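Rubbish and recycling at Stedthorpe Court: common questions

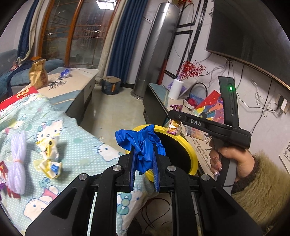

When is rubbish collected?

General rubbish goes on Tuesdays and recycling on Fridays. Both lorries come from 7am, so anything brought down later in the morning will probably stay in the bin store until the next round.

Where is the bin store?

Behind Block B, next to the cycle racks. The door code is the same as for the main gate. If you have not been given a code, ask at the office in Flat 2.

Can I leave bags outside my front door overnight?

No. The landings are fire escape routes and have to be kept clear. Bags left out are removed and the flat is charged under the terms of the lease.

What goes in the recycling?

Paper, card, tins, glass bottles and jars, and plastic bottles, pots and tubs. Rinse them first and put them in loose. Recycling tied up in bags is treated as general rubbish by the sorting plant, even if everything inside is clean.

What about food waste?

Each kitchen has a small caddy with a lid. Empty it into the brown bin by the store door. Liners are kept at the office, one roll per flat at a time. Newspaper will do if you run out.

I have an old sofa to get rid of. Who takes it?

Okine collects large items from the front car park once a month. Book with the office at least a week ahead and say what the item is. Mattresses must be wrapped. Fridges and freezers are not included and need to go through the council.

Can I put a battery or a lightbulb in the general bin?

Please don't. There is a battery tub in the entrance to Block A. Long tube lights and paint tins have to go to the tip on Osetti Road.

The bin store was full when I went down. What should I do?

Take your bag back up and ring the office. Do not leave it on the floor of the store, as the crew only empties what is in the bins. We ordered two extra bins in March and both are now in use.

Flats 202 and 203 share a landing cupboard. Is it for rubbish?

It is a meter cupboard and should be empty apart from the meters.

Who do I contact?

Asnakech Dinsa deals with collections and large items. For keys, codes and missing caddies, speak to Henok Weldu. The office is open on weekday mornings.

Page last updated Wed 11 September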